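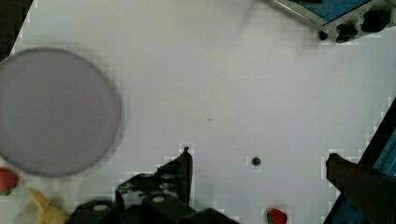
Narnano Tomato Relish, 10 oz jar

I started making this relish for my own burgers, and now it's the thing people email me about most! It's chunky, a little sweet, and has enough vinegar to wake up a plain grilled cheese. My recipe came from Přemysl Machala, who ran the lunch counter at Gositz when I washed dishes there, and I've hardly touched it – a bit less sugar, a bit more mustard seed.
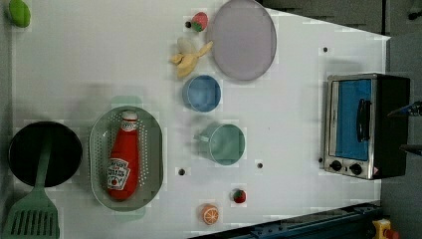 The tomatoes come from the Bataineh farm and get cooked the day I pick them up. I do one big batch in July and smaller ones when I can get decent fruit. If you want it hotter, try the Vernico version (same relish, with roasted chilies stirred in at the end).
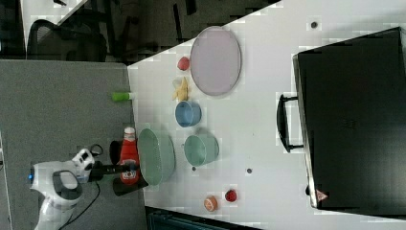

Page last changed: February 2022

Ingredients: tomatoes, onions, cider vinegar, brown sugar, mustard seed, salt, black pepper. Contains mustard.

Keep it in the fridge once it's open and use it up within 28 days. Mine never lasts that long – I eat it on eggs, straight from the jar, you name it.
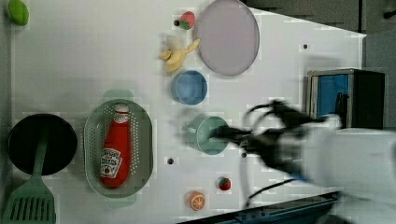 Jars ship in boxes of two, packed in shredded paper, and I'm happy to mix one regular and one hot if you leave a note with your order. Item number 217. Lids are one-use, but the jars are great for pickles, so please hang on to them!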